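Journal > Home > Tables and Desks

The Pale Table, a Little Gallery

October 27, 2022
By Jannik Eichhorn

14 comments | 30 shares

I promised a few of you pictures of the table, and it has taken me since July to get around to it. So! It's the light one with the rounded edge, the one I went back and forth over for so long. I had my heart set on something dark, drove out to Hinness to look at dark tables, sat at every one of them, and came home with the measurements for a pale one. My old desk was nearly black and every crumb on it looked like a personal failing, so maybe that had something to do with it.

The seller was a small workshop in Rellmont, and I paid 242 for it, delivery not included (I borrowed a van, which is a story for another page). The finish took me 11 evenings, very thin coats, with a lot of walking around it and squinting at it sideways. I'd do it again, but with the windows open from the start.

What I like best is the grain. It's so quiet! Pale beige with faint lines all running the same way, and somehow it makes everything you put on it look a bit tidier than it is. The white cup with the black handle lives up in the corner these days, stuffed with tissue or a liner. It's a good cup.

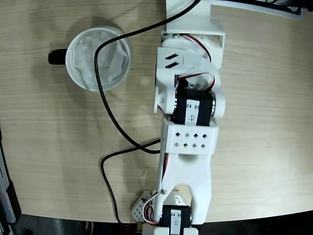

Arne Vogler wanted to know how it holds up to heat, and added that he'd put Brelico oil on his own kitchen table and got a pale ring on it within a week from a teapot. He went over the spot with very fine paper, up to 4000 grit, oiled it again, and says you can only find the place now if you know where to look.

Good to hear, Arne, and I'm stealing the idea about the paper. No rings on mine so far, but I'm strict about coasters at the moment – we'll see how long that lasts. I went with Baumgart oil myself, mostly on the grounds that the shop had it on the shelf and I was already standing there with my wallet out. It smells of oranges for a few days and then it doesn't.

A couple of you also asked about pen marks. I do worry about those more than heat. Pencil wipes off, crayon needs a bit of patience, and marker is the one that makes me nervous, so caps stay on unless there's paper underneath. I had a pen holder on the old desk, a proper one with compartments, and I never once put a pen back in it. A cup works better for me, even one that's full of something else. A blue marker laid across the top is easy enough to find again.

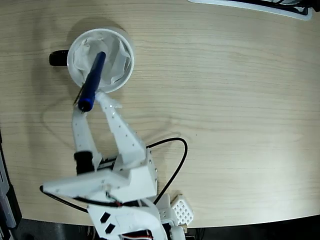 As for the rounded edge, I wasn't sure about it at first. I thought it would look soft, or a bit like something from a waiting room. But I lean on that edge all day with my forearms, and the old desk used to leave a red line across both of them by lunchtime. No more of that! I sanded it a little further than the workshop had, just with a folded scrap in my hand, and it's now my favorite part to touch when I'm on the phone.

Next job is the chair, which squeaks. I have a tin of wax and some opinions, and I'll put pictures up when it's done.

Filed under: tables, oil finish
14 comments | Share this page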